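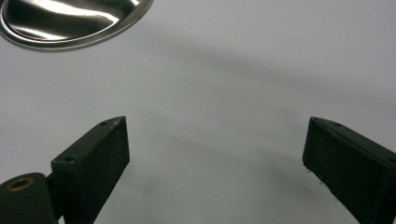
白色的桌子适合用来做饭吗？

适合，只要桌面比较平滑，你每次用完愿意马上擦。我用白桌子和面、拌菜、晾饼干，用到现在没有后悔。

我先说明，中文是我学的语言，我写得慢，有些句子可能有点奇怪，请你原谅。我写这个博客，一半是为了记录我的厨房，一半是为了练习。上一篇写的是刀，有读者留言说"你的文章像说明书"。我想了很久，觉得说明书也可以，所以今天继续写。今天的题目是桌子和一只不锈钢碗。

桌子是怎么来的

我住的地方叫Mundergate，房子很旧，厨房很窄。原来的厨房里只有水池旁边一小块台面，放了切菜板以后，就没有地方放碗了。我以前和面的时候，把碗放在椅子上，人弯着腰，第二天背很疼。所以我决定买一张桌子。

我看了很多种。深色的桌子好看，可是我在朋友家里用过，面粉落在上面，非常明显，擦一遍以后干了还有白印子。木头的桌子我也喜欢，摸起来很舒服，但是我知道自己的习惯：我会忘记上油，会把热的锅直接放上去，会让水留在上面过夜。我不应该有一张木头桌子。

最后我在Starik买了一张白色的，型号叫Shibata，价格是2000块。对我来说这个价格有点贵。店员问我要不要加一块玻璃，我说不要。后来我很高兴我没有加，因为玻璃和桌面之间容易进水，水进去以后很难出来，我在以前租的房子里见过这种情况。

送来的那天桌子过不了厨房的门。我们把桌腿拆下来，把桌面竖着搬进去，再装上。门框上现在还有一道印子。

白色的问题

很多人说白色容易脏。我用了以后，对这句话有自己的理解。白色桌面上的脏东西，你马上就看见，看见了就会擦。深色桌面上的脏东西也在那里，你看不见，手放上去才知道是黏的。我更愿意看见。

不过有几样东西真的需要小心。

姜黄。这是最厉害的。我做咖喱的时候，勺子放在桌上，过了一顿饭的时间再拿起来，下面有一个黄色的圆。我用洗洁精擦，没有变化。用小苏打加一点水，盖在上面，等一会儿再擦，淡了一些。后来它自己慢慢地不见了，可能是窗户的光的作用，这个我不能确定。

红菜头。我的家乡菜里用很多红菜头，切的时候汁到处跑。它看起来可怕，可是如果马上擦，一点痕迹都不留。

酱油。和红菜头一样，马上擦就没有问题。等它干了，边上会有一圈棕色，要用热的湿布放在上面软化。

圆珠笔。我有时候在桌上写菜谱，笔会滑到纸的外面。酒精棉片可以擦掉。我不建议你用粗糙的百洁布，绿色的那种，它会让桌面的光变得不一样，擦过的地方和没有擦过的地方，从侧面看颜色不同。我在桌子的一个角上做了这个错误的试验，所以那个角我现在放面包机。

白桌面还有一个我以前没有想到的特点：影子很清楚。厨房的灯在我的头后面，我站在桌前，手的影子、胳膊的影子都落在正在做的东西上。切菜的时候这个有点麻烦。我后来在柜子下面加了一盏小灯，好多了。影子还有，可是变得很软，很淡，不影响我看面团。如果你打算买白色的桌子，请你先看看灯在什么地方，这件事比桌子的颜色重要。

关于那只碗

我的碗是Drovetti牌的不锈钢碗，容量2000毫升。我家里有各种碗，陶瓷的，玻璃的，还有一只我从家乡带来的搪瓷碗，边上已经掉了一块。可是每天拿出来用的总是不锈钢的。

我喜欢它，首先因为它轻。玻璃碗装了面团以后，我一只手拿不住，洗的时候又滑，我很紧张。不锈钢碗可以一只手拿着，另一只手刮面团。掉在地上声音很大，邻居可能不高兴，但是碗没有事。

它的边是卷起来的，圆圆的，拿的时候不割手。我以前用过一只很便宜的碗，边是直接切的，很薄，洗碗的时候划破了我的手指。所以现在我买碗，先用手指沿着边走一圈。在商店里这样做，店员会看你，没有关系。

卷边也有缺点。有的碗卷得不严，里面有一条缝，水会进去。你把碗洗完扣在布上，以为干了，拿起来的时候一滴水流出来，正好流到面粉里。解决的办法是洗完以后先斜着靠在墙边，让水从一个地方流出来，再用布把边上擦一遍。

还有一个问题是光亮。新的不锈钢碗像镜子一样，里面能看见灯，看见窗户，看见我自己的下巴。打鸡蛋的时候，亮的地方和暗的地方混在一起，我有时候看不清楚蛋白有没有打匀。我的办法是把碗转一个方向，让反光到另外一边去。用久了以后，碗里面会有很多细细的划痕，反光就没有那么强了，反而好用。我不再努力把它擦得像新的一样。

放在白桌子上，这只碗很好看。这是我的个人意见。我的母亲觉得像医院。

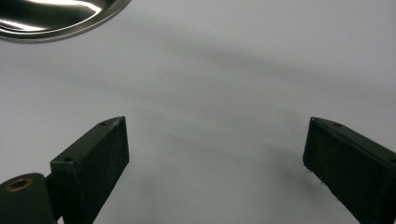
怎么安排桌面

我做饭以前有一个固定的准备办法。这是我在一家面包房打工的时候学的，那时候师傅话很少，他只用手指，我就要知道东西放在哪里。下面我把我的顺序写出来，你可以改成你自己的。

先把桌上和做饭没有关系的东西都拿走。信、钥匙、眼镜、水杯。我家里的桌子像一块磁铁，什么东西都会自己过来。

然后用湿布擦一次，用干布再擦一次。两块布要分开，我用两种颜色的布，蓝色的是湿的，格子的是干的。如果只用湿布，桌面上有一层很薄的水，面粉撒上去就变成糨糊。

接着放碗。碗放在左边靠里面的地方，因为我用右手干活，正前方要留出来揉面。碗放得太靠外面，胳膊会碰到，我已经碰翻过很多次。碗下面可以垫一块拧干的布，这样搅拌的时候碗不会转。打奶油的时候我一定垫，拌沙拉的时候我懒得垫。

秤放在右边，插座在那一边，虽然我的秤是用电池的。我写到这里才发现这个理由是没有意义的，可能是以前那台秤留下的习惯。

刮板、擀面杖和一个放垃圾的小盘子，放在手能拿到的地方。鸡蛋壳、黄油的纸、大蒜皮，都进小盘子，最后一次倒掉。

桌子中间我尽量保持没有东西。刚开始我觉得这样很浪费，一张2000块的桌子，中间什么都不放。可是做饭的时候，事情就是在中间发生的。揉面需要地方，擀皮需要地方，热的烤盘忽然从烤箱里出来，也需要地方。

一个用这张桌子和这只碗做的面团

我不是厨师，这个配方很普通，我写出来是为了说明桌子和碗怎么配合。

材料：面粉300克，酸奶100克，温水看情况加，盐一小勺，干酵母半小勺，一点油。

面粉、盐和酵母放进碗里，用手指混合。在中间做一个坑，酸奶倒进去，再加一点水。用筷子从中间往外搅，搅到看不见干的粉，变成一块一块的，像棉花。水一次不要加太多。我学中文的时候，最难懂的词之一就是菜谱里的"适量"，现在我自己写菜谱，我也想写"适量"，因为每一袋面粉真的不一样。

用手在碗里把它们抓成一团。这时候很黏，很难看，请不要加面粉。把碗盖上，等一杯茶的时间。

再打开的时候，面团已经自己变得光滑一些。桌面上抹一点点油，把面团倒出来。不锈钢碗这时候的优点很清楚：用刮板沿着碗壁走一圈，面团就下来了，剩下的很少。

在桌上揉。往前推，折回来，转一下，再推。桌面平滑的话，面团会有一点滑，所以油不能多。如果滑得推不动，就用干布把油擦掉一部分。揉到表面不粘手，放回碗里，盖上盖子或者一块湿布，等它变大。冬天我的厨房冷，我把碗放进没有开火的烤箱，只开里面的灯。金属碗冷得快，热得也快，如果你家里很冷，可以先用热水把碗烫一下，擦干再放面团。

变大以后分成小块，擀成饼，在平底锅里用中火烙。锅里不放油。饼上面有泡泡鼓起来的时候翻面。烙好的饼用布包起来，放在碗里，这样不会变硬。所以这只碗从开始用到最后，中间只需要洗一次，这对我来说很重要。

收拾

面团粘在碗上，一定要用冷水泡。我以前用热水，觉得热水洗得干净，结果面粉里的东西熟了，变成一层胶，用指甲才能弄下来。

桌面上的干面，先用刮板铲，铲到小盘子里，再用湿布。不要直接用湿布，布会变得很可怕，水池也会堵。我在Mundergate的第一个冬天，叫人来修过水池，那个人从管子里拿出来一个东西，他说是"石头"，我知道那是我的面包。

洗完的碗，如果让水自己干，会有白色的水印，我们这里的水比较硬。用一点白醋擦，冲一下，再用布擦干，就没有了。不需要每天都做。我是在有客人来以前做，或者心情不好的时候做。

碗收在柜子里的时候，我把小的放在大的里面，中间夹一张厨房纸。有人说这样没有必要。夹了纸以后，早上拿碗没有那种很尖的声音，我家里的人可以继续睡觉。

读者问过的几件事

有人问，不锈钢碗可不可以放柠檬汁、醋、番茄。我拌沙拉的时候放，吃完就洗，没有看见变化。过夜的话我会换到玻璃盒子里。用酸的东西腌肉，我也用玻璃盒子。

有人问，碗放在白桌子上会不会留下黑色的印子。有过。金属底在桌面上拖来拖去，会有灰色的细线。我用橡皮擦掉了，就是学生用的那种白橡皮，擦完用湿布再擦一下。现在我要移动碗的时候，尽量拿起来，不拖。

有人问，要不要买带硅胶底的碗。我在店里摸过，确实很稳。可是硅胶底里面会藏水，也不好叠起来放。一块湿布可以做同样的事情。

还有一位读者问我为什么不直接用揉面垫。我有一块，它卷起来以后就不肯平了，四个角都往上翘，我要用罐头压着。罐头压着以后，就没有地方揉面了。

接下来

一月我想换柜子下面的那盏小灯，现在这盏颜色太黄，白桌子在晚上看起来像旧报纸。我在Starik看到一种可以调颜色的，还没有决定。如果你家里有类似的灯，请你在留言里告诉我它好不好用，特别是油烟多的时候好不好擦。

另外，那个放面包机的角，我还在找办法修。有人建议用牙膏，我有点害怕。等我试了以后再写。

最后更新：12月28日

联系我 | 版权所有，转载请先写信 | 返回顶部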